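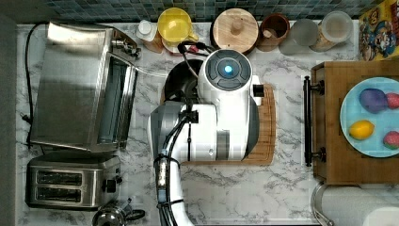
Open day at Stalberg, the kitchen robot one

Writing this fast because I have to pick the car up by five and if I leave it till tomorrow I won't do it.

So. August 17, 2023, open day at Stalberg. Been meaning to go for ages. They do a couple a year, you sign up on a form, you get a sticker with your name on it. Mine was spelled wrong. Fine.

Parking first, because somebody always asks. Don't use the lot by the front doors, it's for staff and they will come and find you. Go round the back, past the Pladby warehouse, there's a gravel patch. Then a long walk in the heat. Building 405, which is not next to 404. No idea.

Coffee in the lobby, weak. Little cinammon things, very good, had two.

The kitchen

This was the one I came for. They've got a proper kitchen set up, marble counter, tiles along the back, toaster oven, toaster, kettle, a row of jars and canisters. White arm leaning in over the cutting board with a blue light on its head. It looks like a kitchen somebody cooks in, cereal box and everything. I'd expected a bare bench with some colored blocks on it, like the last place.

Groups of six, and we got twenty minutes or so each. Efthymia Papadakis ran ours. Quick talker, good, no slides. She said the job that day was fruit. There's a blue plate on a wooden tray on the right side of the counter, and the arm has to take pieces off it, one at a time, put them on the board, then put them back. Sounds like nothing. I stood there for the whole thing and could have watched another hour.

The lemon went first and went fine. Slow, slower than I'd pictured. The arm comes across, stops, sort of thinks, comes down. Then the purple one, plum I guess, and it got that on the second go. The first time it pushed it along the plate and everyone made the same noise. She didn't stop it or reset anything, just let it try again. I liked that. At the last demo I went to, the guy hit a button every time it looked like going wrong.

Somebody's kid asked if it could make toast. Not yet, she said. Kid unimpressed.

Questions people asked, from my notes, which are bad

How long does it take to learn a new thing? Depends on the thing. She gave a longer answer and I lost it, the group behind us was coming in.

Why keep all the other stuff on the counter? So it has to work around things. Real counters are full. Mine certainly is. Somebody said theirs was worse and that set off a whole conversation about air fryers.

What happens if it drops something? It drops something. Somebody picks it up.

Do the cables get in the way? They run down along the arm, strapped on. Sometimes, she said, and they've moved the straps more than once. I wish I'd asked more about this one as I've got the same trouble at home on a much smaller and stupider machine (see the Nogueira posts, parts 1 to whatever I'm on).

Is it noisy? I asked that. You can hear it but you can talk over it. Less than my fridge.

The other rooms

Didn't get to all of them. There was a sorting line downstairs with a queue over an hour long and I gave up. Saw the Liker room, which is mostly wheels, small carts following each other around some tape on the floor. One of them lost the tape and parked itself under a table. The 4 carts behind it waited very politely. Good fun, not sure what it's for, the sign was all acronyms.

Also a workshop where you can look through the window but not go in. Looked through the window.

Would I go again

Yes. Get there early, do the kitchen first, the groups were smaller in the morning. Bring water. If you want to ask real questions hang back at the end of your slot, Efthymia stayed and talked to a couple of us by the door until she got called away. She asked what I was building and didn't laugh, so thats something. She also told me to stop using zip ties and try the hook and loop kind, which I've now ordered.

Next open day is supposed to go up on their page when they've got a date. I'll add it at the bottom of this post when I see it.

Part 3 or 4 of the Nogueira thing is next, once the straps get here. Ok, car.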